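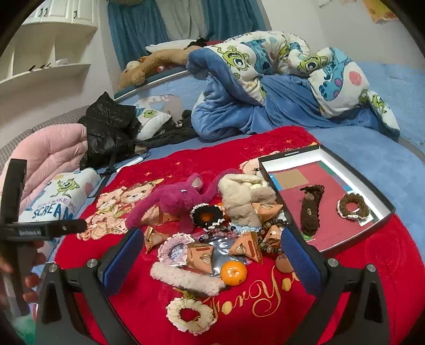 Section 2: Placing and Setting Up the Linuneo 609 Ball Machine

Before you begin, read the battery instructions in Section 1. The battery must be fitted and the main switch must be in the OFF position for all steps up to step 8.

Placing the machine

1. Wheel the machine onto the court with the hopper folded down. Do not pull it by the hopper rim.
2. Set it on the center mark of the baseline, with the launch opening facing the net. For volley practice, move it forward to the service line.
3. Press both wheel locks down until they click. On clay, clear loose material from under the wheels first.
4. Check the bubble level on the rear panel. Turn the leveling feet by hand until the bubble sits between the lines.

CAUTION: Keep hands, hair and loose clothing away from the launch opening whenever the battery is connected. The launch wheels keep turning for several seconds after the machine is switched off.

Fitting the hopper

5. Lift the four hopper panels one at a time, starting with the panel marked A. Each panel overlaps the one before it.
6. Snap the corner clips closed. A clip that will not close means a panel is out of order – fold all four down and start again with panel A.
7. Load the balls. The hopper holds 170 standard balls. Do not press them down.

Note: Pressureless and pressurized balls should not be mixed in one load. The wheels grip them differently and the depth of shot will vary. Wet balls must be dried before loading.

First start

8. Turn the main switch to ON. The status light shows amber during the self-check, then green.
9. Stand behind the machine. Set SPEED to its lowest mark, SPIN to 0 and FEED to SLOW.
10. Press START. The first ball is released after a short delay.
11. Watch where five or six balls land before changing anything. Raise the ELEVATION dial one mark if they fall short of the service line.
12. Press STOP and wait for the wheels to come to rest before walking in front of the machine.

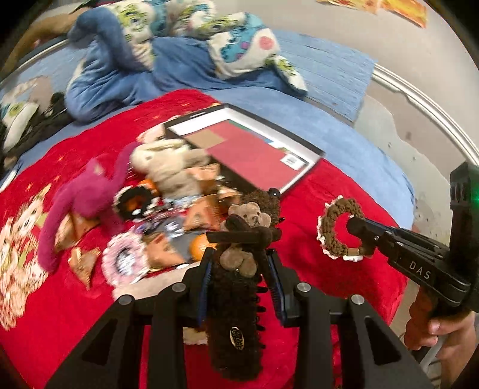 Teddy bear charm on a dark brown plush stick toy.

Pairing the Jokine remote

The remote is supplied unpaired. Hold PAIR on the rear panel until the status light flashes, then press any button on the remote. The light turns solid green when pairing is complete. One machine accepts up to 2 remotes. To pair a replacement, clear the memory first (see Section 6).

If the remote does not respond from the far baseline, change its battery. Metal fencing close behind the machine can also shorten the range.

Oscillation

Side-to-side movement is off at first start. Press SWEEP once for narrow and twice for wide. A third press returns the launch head to center. Do not turn the head by hand – the drive gear can be stripped, and this is not covered by the warranty.

Owners of the older Flinska hopper need the adapter ring, sold separately. Fit the ring before step 5, flat side down.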